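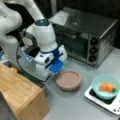
I spent Thursday morning in Lamden asking the one thing my readers always ask me: can a robot do the dishes yet? Flestlow, the small outfit run by Aigars Ots, says it's getting closer (they would say that!). Their test kitchen job is tidying up after lunch, and plates are the hard part. A pink one sitting flat on the counter gives those blue fingers only a thin rim to work with, and I've dropped enough plates myself to feel for them.

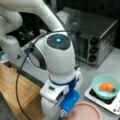 Cooking is the other half of the plan, and I'm more excited about that half. Ots wants simple reheating first, then real recipes by June. I got stuck on the toaster oven, with its three round knobs one above the other, and wondered how long it would take a machine to learn which is which. My dad still hasn't!

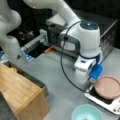 Home & Kitchen

Flestlow has logged 600 practice runs so far, and 19 people work on the project. There's no price and no sale date, and I did ask twice.

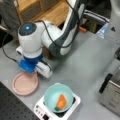 What's next

Algirdas Butkienė at Ellery, a diner supply shop, hopes to try 2 arms on shelf stocking. I'll be there with snacks.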